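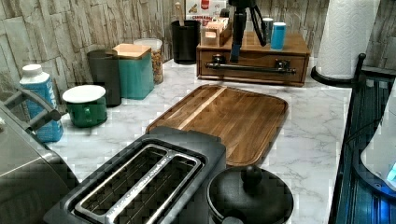 Iron tablets were the only medicine she had ever given up on, a reader from Skoledine wrote to us, and she had given up on them three times. The first lot made her feel sick. The second gave her constipation so bad that she stopped after 5 days. The third she took faithfully every morning with her tea, and her next blood test had barely moved.

February
By Janelle Abella

Her letter was one of a pile we received after asking readers about low iron. Most came from women, though there were several from men over sixty and one from a long-distance runner. The complaints were much the same. People had been told to take the tablets, and very few had been told how.

Iron deficiency is common, and the symptoms are easy to put down to something else. Tiredness is the main one. Others include breathlessness on the stairs, pale skin, headaches, restless legs at night and hair that comes out in the brush. A blood test for ferritin, the protein the body uses to store iron, will usually show whether stores are low, although ferritin can look normal when there is inflammation or infection.

Treatment is normally by mouth, with ferrous sulphate or a similar salt. The older habit was to prescribe it two or three times a day. That has been changing, and the reason lies in a hormone called hepcidin. After a dose of iron the liver makes more hepcidin, which tells the gut to take in less. The effect lasts into the next day. A second tablet taken in the evening is therefore absorbed poorly, and much of it stays in the bowel, where it can cause the cramps and constipation people complain of.

Many doctors now suggest one tablet a day, and some suggest one every other day for patients who can't put up with the daily dose. At the Ekwueme clinic in Udodham, staff looked back through the notes of 613 adults who had been prescribed iron. They found that people on a single daily tablet were more likely to finish the course than those on three. It was a review of old records and can't prove that the dose made the difference. People given three tablets may have been more unwell to begin with.

What you swallow the tablet with matters too. Tea and coffee contain compounds that bind to iron and carry it out of the body unused. Milk and calcium supplements also get in the way, as do indigestion remedies and some breakfast cereals high in bran. The usual advice is to take iron on an empty stomach with water and to leave an hour or so before having tea or coffee.

Orange juice is often recommended because vitamin C helps the gut take up iron. The help is real in a meal, particularly one based on beans or greens. With a full-strength tablet it seems to add little, so there is no need to buy vitamin C specially.

If the tablets make you feel sick, taking them with a small amount of food is better than stopping. You will absorb less, but you will absorb something. A different salt or a lower dose may also suit you, and a pharmacist can talk you through the choices. Black stools are normal. Black stools that are sticky and tarry, or any sign of blood, should be reported straight away.

Iron can interfere with other medicines, among them levothyroxine for an underactive thyroid, some antibiotics and some drugs for Parkinson's disease. They often need to be taken several hours apart, so check the gap for your own prescription.

Blood counts usually start to rise within 2 to 4 weeks. Stores take longer to fill, and treatment generally carries on for around three months after the count is back to normal. Stopping as soon as you feel better is one of the commonest reasons for being back at the surgery within the year.

It is also worth asking why your iron was low. Heavy periods, pregnancy and diet account for many cases. Coeliac disease is another cause, and in men and in women past the menopause doctors will want to rule out bleeding from the stomach or bowel. For that reason iron shouldn't be bought over the counter for months on end without a test. Keep it locked away from small children, for whom even a few adult tablets can be dangerous.

Our reader in Skoledine went back to her surgery and was put on one tablet every other day, taken at bedtime with water. Her tea stays where it was, first thing in the morning. After 19 weeks her ferritin was in the normal range, and she has another test booked for the summer.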